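「ブローラー」が映した家賃の話、映さなかった怒りの話
住宅差別を追ったドキュメンタリー、7月に字幕版公開

2023-04-26

試写のあと、ロビーで誰かが「で、結局どっちが悪いの」と言っていた。連れの人は返事をしなかった。傘を探していた。

アンセル・ダンリーヴィー監督の長編ドキュメンタリー「ブローラー」。上映時間は123分。港町スカルブリッジの高台にある団地、ブローラー地区の入居審査をめぐる記録である。移民の家庭や肌の色の違う家庭だけ、申し込みの書類がなぜか一枚多い。面接がなぜか一回多い。そして落ちる。落ちた理由は書面に残らない。そういう話を、監督は5年かけて撮った。

配給はオスタプチュク。日本語字幕版は7月に劇場で始まる。配信の時期は未定だそうだ。

正直に書くと、見る前は少し身構えていた。人種をめぐるドキュメンタリーには型がある。ニュース映像、サイレン、専門家の横顔、最後に子どもの笑顔。この映画にはほとんどない。サイレンは一度だけ鳴るが、ただの救急車で、画面の中の誰も振り返らない。

最初の二十分はずっと書類である。封筒、窓口、番号札、また封筒。眠くなる人もいると思う。私も少し危なかった。ところが三人目の申込者のあたりで、同じ質問が人によって違う順番で聞かれていることに気づく。ナレーションは入らない。テロップも出ない。気づかない人は気づかないまま進む作りで、ここは評価が割れるはず。

窓口

中盤の山は、管理会社ブレラーの元職員が出てくるくだり。顔は出ている。名前も出ている。ただし監督はこの人にあまり質問しない。元職員は自分から、審査票の右上に鉛筆で小さな印をつけていたと話し始める。丸と、丸でないもの。意味は先輩から口で教わった。紙には書いてない。

「消しゴムで消せるから鉛筆なんですよ」と、元職員は少し笑って言う。この笑いがきつい。悪い人に見えないのだ。昼休みに猫の写真を見せてくれる種類の人で、実際に見せている。

会社側の言い分もちゃんと入っている。審査は家計の安定だけを見ている、国籍も出身も問わない、印については把握していない。広報担当者が応接室で読み上げる文章を、映画は途中で切らずに最後まで流す。四分ぐらいある。長い。会場では何人かが咳をしていた。

この四分を残すかどうかで、編集のチュンフン・ユエンと監督はだいぶもめたらしい。

「私は一分にしたかった。観客は一分でわかる」とユエン。電話口、後ろで食器の音。「アンセルは、切ったら向こうに文句を言う権利ができると言う。それはそう。でも映画としては長いでしょう。今でも長いと思ってますよ。書いていいです」

書いた。

撮影素材は202時間を超えたという。ユエンは最初の一年、ひたすら見るだけだった。つないでは捨て、つないでは捨て。いちばん惜しかったのは、団地のバス停で二人の老人が延々と天気の話をしている場面だそうだ。片方は審査に通った人、もう片方は通らなかった人。互いにそれを知らない。「きれいすぎるから外した」とのこと。見たかった、それは。 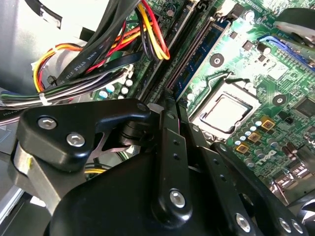 「怒っている人を探さないでくれ」

監督は44歳。スカルブリッジの隣町の生まれで、父親は船の塗装をしていた。自分の家は審査で困ったことがない。本人がそう言う。そこを突かれるのには慣れているようだった。

――当事者でないあなたが撮ることについて、批判もありました。

「ある。今もある。最初の集会で、帰れと言われた。帰った。翌週また行った。今度は椅子を並べる手が足りないと言われて、並べた。撮影を始めたのはその三か月後。それで許されたとは思っていない。椅子を並べた人、というだけ」

――登場する人たちが、あまり怒らないですね。

「怒ってるよ。カメラの前でやらないだけで。プロデューサーに最初に言われたんだ、怒っている人を探すなと。テレビ局はみんなそれを探しに来る。泣くか怒鳴るかしてくれる人を。そうすると地区の人は、次からカメラを見ると家に入る。当たり前だよ」

――編集で気をつけたことは。

「順番。人を出す順番で意味が変わってしまう。白人の家族を最後に置くと、その家族が答えみたいになる。最初に置くと基準みたいになる。真ん中に置いた。真ん中でも何かにはなるんだけど」

そのプロデューサーがフリスティーナ・カルペンコである。資金集めから同意書の管理まで、ほぼ一人。出演者には完成前の映像を全員に見せ、外してほしいと言われた部分は外した。理由は聞かない決まりにした。

「報道の人には怒られますよ、そんなことしたら検閲だって」とカルペンコ。「でも、この人たちはこれからもあの町で部屋を借りるんです。映画は終わるけど審査は終わらない。私たちは飛行機に乗って映画祭に行って、ワインを飲んで、それで?」

結果、一家族がまるごと抜けた。映画の後半、話がふっと飛ぶところがある。冬だったのが急に春になる。見ていて「あれ」と思ったが、そこだという。穴は穴のまま。埋める映像も撮らなかった。

このやり方に私は全面的に賛成とは言えない。会社の側も同じ手続きで映像を見ているのだ。彼らも何かを外したかもしれない。聞いたら、カルペンコは「一か所、社員の子どもの写真が映り込んでいたので外した」と即答した。それ以外はない、と。信じるしかないし、たぶん本当だろうが、観客にはわからない。クレジットにひとこと書いてあってもよかった。

音のこと

音楽はほぼなし。フセヴォロド・スタシウの名前が「音」としてだけクレジットされている。作曲家のはずなのに曲がない。

「三曲書いて三曲とも捨てた」。本人は気にしていない様子。「弦を入れると、かわいそうになるんです。ピアノを入れるともっとかわいそうになる。だから廊下の音を録りに行きました。団地の廊下、役所の廊下、会社の廊下。響きがぜんぶ違う。会社の廊下は絨毯で、足音がしない。あの映画で足音が消えたら、そこは会社です」

言われてから二回目を見ると、なるほどそうなっている。一回目はまったく気づかなかった。耳のいい人はヘッドホン推奨。いや劇場で見る人には無理か。

字幕という関門

日本語字幕は森川千晴。締め切り前でばたばたのところを、三十分だけもらった。

いちばん困ったのは、原語で人の出自をさす言い方が、話す人ごとに全部違うことだという。役所の言い方、近所の言い方、本人たちの言い方、祖父母の代の言い方。丁寧に聞こえて失礼なものもあるし、その逆もある。

「日本語だと全部『移民の人』になっちゃうんですよ、放っておくと。それだとこの映画の半分が消えます。でも字数は増えない。一秒四文字。だから語尾でやりました。あと『方』と『人』と『連中』。元職員の人だけ、途中で『方』が『人』に変わります。本人が原語でも変えてるので。気づいてくれたらうれしいけど、気づかなくても、なんか嫌な感じが残ればいいかな」

もうひとつ、「ふさわしい」という語。入居に「ふさわしい」家庭、という表現が審査の文書に何度も出てくる。最初の訳は「適格」だった。直訳としてはそのほうが正しい。森川さんは三稿目で全部「ふさわしい」に直した。役所の言葉よりも、近所のおばさんが言いそうな言葉にしたかったと。字数は増えた。配給からは少し文句が出たそう。

これは効いていると思う。「ふさわしいご家庭に」と広報担当者が読み上げるたび、背中がむずむずする。あの四分が長いのは、たぶんそのせいもある。

スカルブリッジでの反応

地元での最初の上映は、公民館のホールだった。席は埋まった。前のほうに会社の人たち、後ろに団地の人たち。誰が決めたわけでもないのにそう分かれた、とカルペンコは言う。上映後の質疑では、最初の質問が「駐車場の場面はいつ撮ったのか」で、二つ目が「この映画にいくらかかったのか」。差別の話が出たのは四つ目だった。

手を挙げたのは十代の女の子で、質問というより報告だった。うちは去年通った、同じ階の友だちの家は落ちた、収入はうちのほうが低い。それだけ言って座った。会社の人は誰も答えなかったし、後ろの人たちも拍手をしなかった。司会が次の人を指した。

市議会ではその後、審査票の保存期間を延ばす案が出ている。鉛筆の使用を禁じる、という冗談みたいな条文も最初の案には入っていたらしいが、修正で落ちた。採決はまだ。映画のおかげだと言う議員もいるし、前から準備していたと言う議員もいる。監督は「どっちでもいい」。会社は、審査の手順を見直している途中だとだけ回答している。

批判も紹介しておく。地元の住宅運動の側からは、家賃そのものの高さがほとんど出てこないという声がある。その通りで、金額が画面に出るのは二回しかない。差別をなくしても払えない家賃は払えない、という指摘は重い。監督にぶつけたら、しばらく黙って「次の映画」と言った。作るのかと聞いたら、作らない、誰かが作ってほしい、と。

反対側からは、印だけで会社の意図を語れるのかという意見。こちらも無視はできない。映画は印の数を数えていないし、統計も出さない。審査票の現物も二枚しか映らない。証拠として弱いと言われれば弱い。裁判の資料として見れば、である。私は映画として見た。見てから三日ほど、役所や病院で番号札を取るたびに、自分の書類の右上を見てしまった。何も書いてなかった。今のところ。

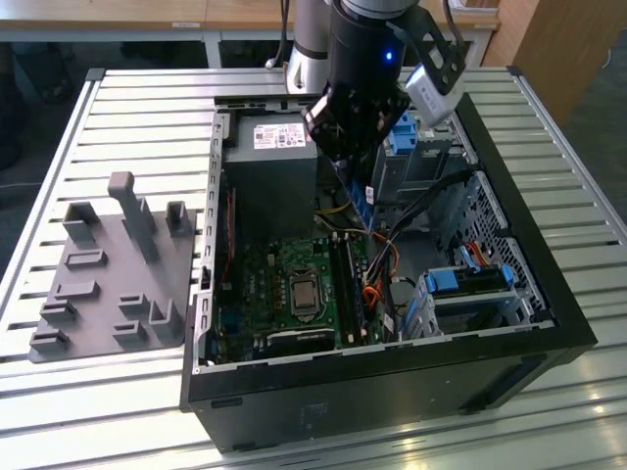
上から伸びるグレーのロボットアームと、側板を外したデスクトップPC。

見る人へのメモ

途中入場はすすめない。最初の書類の二十分を抜かすと、後半の面接の場面がただの面接になってしまう。トイレは先に。

続けて二回見るのはしんどいが、二回目のほうが断然おもしろい。私は間に一週間あけた。二回目は窓口の人の手元ばかり見ていた。

パンフレットには審査の流れを図にしたものが載る予定で、校正中のものを見せてもらった。わかりやすい。ただ見る前に読まないほうがいいかもしれいない。監督の長いエッセイもつく。父親の塗装の仕事の話がほとんどで、映画の話はあまり出てこない。船の色は注文した人が決める、塗る人は色に口を出さない、というところで一度読むのを止めた。

公開初日には監督がオンラインで登壇する予定。時差の都合で向こうは早朝になる。ユエンにも声をかけているが、返事はまだだそうだ。出たら四分の話をするに決まっているので、ぜひ出てほしい。

「ブローラー」
監督 アンセル・ダンリーヴィー
製作 フリスティーナ・カルペンコ
編集 チュンフン・ユエン
音 フセヴォロド・スタシウ
字幕翻訳 森川千晴
配給 オスタプチュク
123分 7月公開予定、劇場は順次発表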